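Search tips Go
Wednesday, February 20, 2019
By the Letton Home Desk

Using a Cup-Drying Rack for Ribbed Glassware

Ribbed and textured glasses hold water longer than plain ones. Droplets settle in the grooves, and a cloth pushed over the surface tends to skip them. Air drying upside down on a post rack does most of the work, provided the glasses go on correctly.

Rinse in warm water and shake each glass twice over the sink before hanging it. Water left in the base runs down the inside wall and leaves a line as it dries. In hard-water areas, add a spoonful of white vinegar to the final rinse.

Lower the glass straight down over the post. The rim should clear the tray; a rim resting flat traps moist air. Check the gap on tall tumblers in particular.

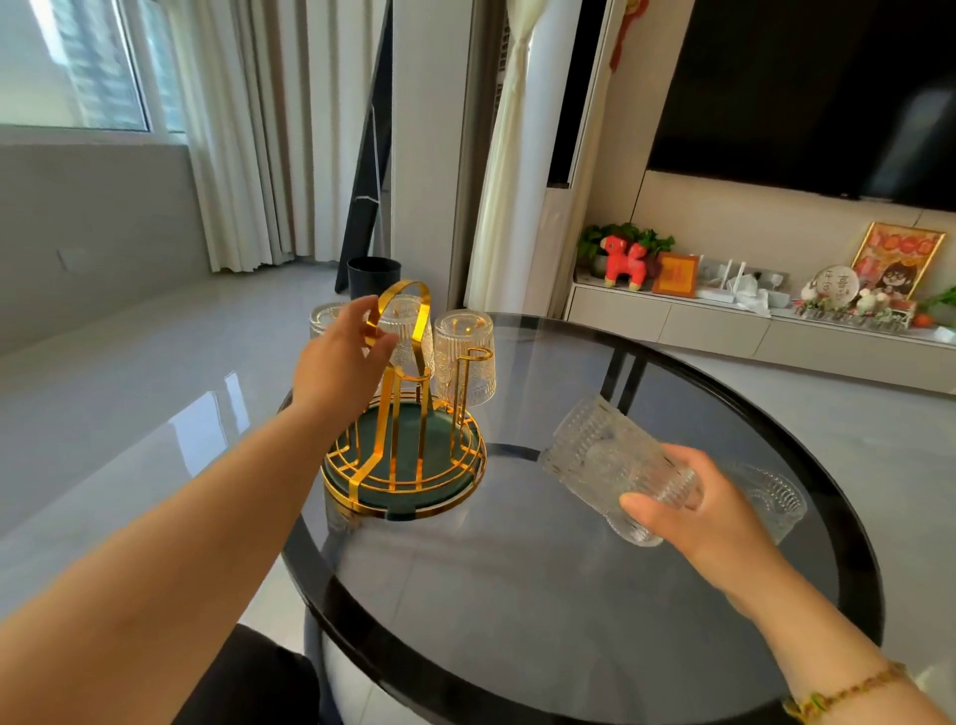 Ribbed glasses on a gold rack with a green tray. Hold the glass securely while placing it over the post.

Load opposite sides in turn – a light rack with all the weight on one side can tip when lifted by the handle. Leave 2 fingers' width between glasses. Ribbed surfaces chip where they knock together.

A glass tabletop is a workable surface for the rack, but wipe it first. Grit under a tray will scratch. Glasses waiting their turn are safer standing on a folded towel than lying on their sides, where they can roll.

Empty the tray daily and dry it by hand. Metal posts and bands need only a soft damp cloth followed by a dry one. Do not use scouring powder or steel wool on a gold finish – either will dull it. For deposits at the foot of a post, use a cotton swab dipped in diluted vinegar, then rinse and dry.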